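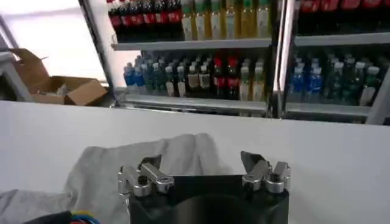
Rivadent writes that the February edition of the checklist asked only whether the depth filter was enabled, and requests that the inspector also record how the planner treats glass. The request is accepted. See item 4.

WIMCOMBE SITE – CONTROL AND PERCEPTION SOFTWARE
Inspection checklist with comments
Date of inspection: 2020-05-03
Planner release: Brako 18

Section A. Control

1. Software stop releases motion commands on all joints. PASS
Comment: Tested from the operator screen and from the command line.

2. Command timeout set to 800 ms or less. PASS
Comment: The value in the configuration file is 800. The startup script carries a second copy of this setting, and the two must be kept equal until the script is retired.

3. Gripper width limits are read from the configuration file. PASS WITH COMMENT
Comment: The limits load correctly. If the file is missing, the driver starts with default values and gives no warning. A warning is required.

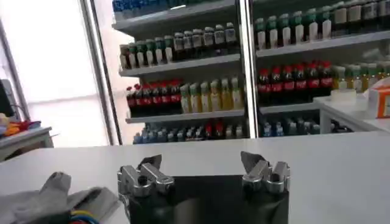
Nkuna
Lead Inspector, Control Software

Section B. Perception and planning

4. Glass surfaces are entered in the planning scene as solid. FAIL
Comment: The glass-fronted cabinet beyond the table is full of bottles, and the depth filter passes points from the bottles while dropping the glass itself. The planner then treats the space up to the shelves as free. A fixed wall is to be added to the scene file, running the full width of both door sections.

5. Exposure is held within limits with the window in view. PASS WITH COMMENT
Comment: Automatic exposure is permitted. The detector should be paused while exposure is changing.

6. Soft material on the work surface is segmented separately from the table. PASS WITH COMMENT
Comment: Gray fabric against a white tabletop is detected, though the height estimate at the folds is noisy. Retest with the filter window set to 1000 ms.

7. Cables near the arm are included in the collision model. NOT COMPLETE
Comment: The model has no entry for the colored cables – a simple enclosing volume will be accepted.

Section C. Tooling and records

8. Log records show the planner release and scene file version. PASS

9. Replay of a stored log gives the same planned path. PASS
Comment: One log was replayed twice on the inspection computer.

Result: Conditional. Automatic motion toward the cabinet is not authorized until item 4 is closed. Item 7 must be closed before the next release is installed.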